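Section 3. Setting Up the Tea Station

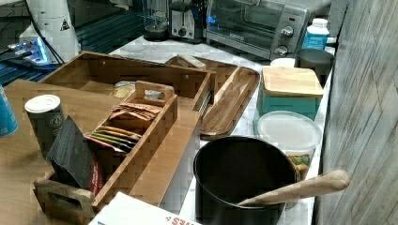 Okay, so you've got the welcome folder read and the kettle found, and now we get to my favorite part of running the guest kitchen at Umoncombe. I've set this station up more times than I can remember, and I still fuss with it! Give yourself more than 5 minutes the first time. After that you'll do it while the toast is in.

Before you start

Wipe the table with a barely damp cloth and dry it right away. Bamboo hates sitting in a puddle, and the big organizer box will pick up a dark ring that never comes out (ask me about the old one).

Loading the caddy

1. Set the big open box down first, on the wooden table. Leave the marble counter for food.

2. Put the tea caddy in front of it with the cut-out handle slot facing whoever is going to be picking. The raised handle goes to the back, where it won't catch anybody's sleeve.

3. Start filling from the back. The brown and tan paper sachets go in there, and they can lean, that's fine.

4. Stand the slim striped packets upright in the middle and fan them out a bit so people can see the colors. I used to pack these in tight and guests would pull out two at once and leave one on the table.

5. Dark packets go up front. If the stack tips over the front wall, take a few out.

Note: Comfort Antwi, who does the weekend changeovers, likes to sort everything by caffeine. I go by color. Either works, but please don't switch halfway through somebody's stay.

Caution: Don't carry a full caddy by the raised handle with one hand. Get your other hand under it. I've picked tea up off that floor and I'd rather you didn't have to.

The big box

This one is for overflow, so it's okay if it looks pretty bare between grocery runs. Opened cellophane packages can live in there for a day or so. After 3 days, move whatever's left into a canister and snap the lid on, or it'll go stale and taste like the box.

Over on the counter

6. Lay the wooden serving tray lengthwise and keep its long utensil with it.

7. Stand spatulas and spoons handle up in the black crock. Dry them first, all the way, especially the wooden ones.

Caution: No hot pans straight on the marble, please. Trivets are in the second drawer down.

Refills are in the hall closet, bottom shelf. If you take the last box of anything, put it on the list by the door and Kai-wen will pick it up on the next run.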